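Trnka dev thread: save system, turn timer and other grumbles
Indie Games > Work in Progress > Browser & Puzzle

pocketfennel
Posted Thu 9 February

New build of Trnka is up. For anyone who missed the last thread, it's a turn-based dungeon thing where every room is a card and you can rotate the room before you walk into it. Arrow keys to move, R to rotate, space to wait a turn.

What's changed: you can finally save between floors (sorry it took so long), the bats no longer go through doors, and I've cut the map from 11 floors to 6. I know some of you liked the long version but hardly anyone was getting past the swamp and I was fed up of balancing floors that only my brother ever saw.

The big one is rotation. It used to be free and now it costs a candle. I was watching people spin every single room until the exit lined up and it made the whole thing feel like doing a lock.
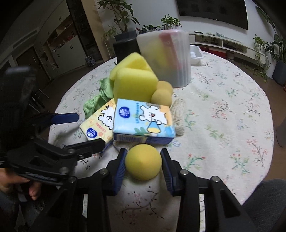

I'm still not sure about the price, mind you. One candle feels right early on and a bit mean by floor four, when the shop has nothing but boots in it. I tried making it free if the room is empty, but then you can tell it's empty before you go in, so that was a daft idea and it lasted one evening.

Anyway, have a go and tell me where you died.

grelbin
Died on floor two, to a bat, in a doorway. So the door thing works but they queue up behind it now and all come out at once when you open it! I quite liked it, to be fair. Is that on purpose?

pocketfennel
Not even slightly on purpose. I might keep it though.

Sokeo_fan
I don't like the candle cost, sorry. Rotating was the one thing your game had that the others don't, and you've put a toll on it. I played the old build for weeks and I never thought "I wish I could do this less". If people are spinning every room, make spinning more interesting. Let the monsters slide about or something.

Euan Gunn
Disagree with the above. The old version was too easy once you'd worked it out, I had 500 gold by the swamp and nothing to be scared of. I got down to my last candle on floor three tonight and had to pick between seeing where I was going and turning the room round, and that's the best bit of the game so far. Leave it in.

My moan is the save. It saves after the shop, so if you buy something stupid you're stuck with it.

Sokeo_fan
You play everything on hard though, Euan. Not everybody does.

Euan Gunn
True enough. Could be an option in the menu?

mossy_kettle
Please no more options. Jorkine started out as a lovely little game and now there's a settings page longer than the tutorial. Pick one and stick with it.

On my machine (old laptop, nothing special) it gets very slow when there's a lot of fire on screen. Floor three, the kitchen room. Everything else runs fine.

pocketfennel
Ah, the kitchen. Every flame checks every other flame each turn to see if it should spread, and when I logged it last night it was past 200 of them. I'll cap it this weekend.

@Sokeo_fan I do like the sliding idea. Anything loose in the room could tip to the new "bottom" when you rotate it, barrels and monsters and all. It'd be a pain to animate but I could fake it with a quick fade. If I get that working I'll try it with the candle cost off and see how it feels.

@Euan Gunn moving the save to before the shop, good shout.

grelbin
If barrels slide can they squash bats

pocketfennel
They can now. Well, they can in my notebook.

Sokeo_fan
OK, that I would pay a candle for.

mossy_kettle
Did you ever enter this in the Pleltberg jam? I think the July one had a cards theme and this would have fitted nicely.

pocketfennel
I meant to and missed the deadline by a day. Next build will have the fire fix and the new save point, and the sliding if it doesn't break everything.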